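Week 4: Measuring by Volume, and Why Your Numbers Wander

Okay, picking up from where we ran out of time on Thursday. I'd gotten as far as saying that volume is the measurement everybody thinks they can already do, and then half of you packed your bags, so let me back up a little and write it out properly. If you were there, skip down to the part on reading the line.

Volume is how much space something takes up. Fine. The trouble starts when you want to say how much space a liquid takes up, because a liquid won't hold still for a ruler. You have to put it in something, and then you're trusting the something. I spent a good part of my first year in a lab trusting the wrong somethings, and I'd like you to get past that faster than I did!

So, two kinds of glassware. There's glassware that holds and glassware that measures. Flasks and beakers are for holding. They're for mixing, warming, pouring, carrying things across the room. If they have lines on the side, those lines are a rough guide, a bit like the marks inside a saucepan. Cylinders, pipettes, burettes and volumetric flasks are for measuring, and those lines somebody took real care over.
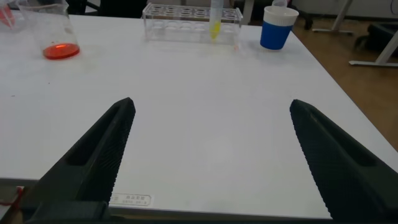

Fig. 2. Clear beaker on a white tabletop.

The shape matters more than people expect. Take any container with a wide opening. A small rise in the liquid there is a lot of liquid. In a skinny tube the same amount pushes the level way up, where you can see it. That's the whole trick behind a burette or the neck of a volumetric flask – they make a small change in volume look big. If you remember one thing from this handout for the quiz, please let it be this one, since it comes up again when we do thermometers.

Reading the line

Water climbs a little where it touches glass, so the surface is curved, low in the middle. The curve is called the meniscus. For water and most things dissolved in water, you read the bottom of the curve. Get your eye level with it. I mean really level: bend your knees, or set the cylinder on a flat bench and lean down. Please don't hold it up in the air in front of your face, I see this every single term. Your hand tilts, the surface tilts, and you read whatever you were hoping for.

If you look from above, you'll read too high. If you look from below, too low. Try it on purpose once at your bench and write down all three readings. It's a nice little exercise and it sticks better than me saying it.

A card with a dark stripe held behind the glass helps a lot if your eyes are tired (mine usually are).

How many digits do I write?

The rule I use: write every digit the marks give you, then guess one more between the marks. If the cylinder is marked every 2 mL, you can judge to the nearest 1 mL or maybe a bit better, and that's what goes in your notebook. You can't write 37.25 from a cylinder like that. I know the calculator gave you more digits later. The calculator never saw the cylinder.

Going the other way, don't throw digits away. If the burette lets you read 18.40, write 18.40 and keep the zero. The zero says you looked.

A worked bit, from the Lavano sheet

Some of you asked about problem 4 on the Lavano sheet, the one with the storage tank. The tank holds 2,560 liters when full, and 2,000 liters are drained off. How much is left? 560 liters, sure, everybody got that. The second half asks how well you know it, and that's where the answers went all over the place.

Say each of the two readings could be off by 4 liters. When you subtract, the errors don't subtract. In the worst case one reading is high and the other is low, and you're off by 8. So it's 560, give or take 8. Both of the big numbers were good to a fraction of a percent, and the small number that came out is good to almost one and a half percent. Subtracting two big numbers to get a small one always costs you like this. Keep an eye out for it in the density lab, where you weigh a full bottle and take away the empty one.

To contain or to deliver

Look for the letters TC or TD on your glassware. TC means "to contain": filled to the line, that much is inside. TD means "to deliver": that much comes out when you drain it, and the film that clings to the walls has been allowed for already. So don't blow out the last drop from a TD pipette unless it's marked as the blow-out kind. Touch the tip to the wall, wait a moment, and leave what stays behind.

Temperature also gets a say, because glass and water both swell as they warm. Most pieces are marked 20 °C. For us a degree or two either way is nothing, but don't measure a hot solution and expect a good number.

For next time

Read the Zukum chapter on density, just the first half. Do the three-readings exercise if you haven't yet. Bring a notebook with bound pages, and a pen – I won't take pencil for lab data.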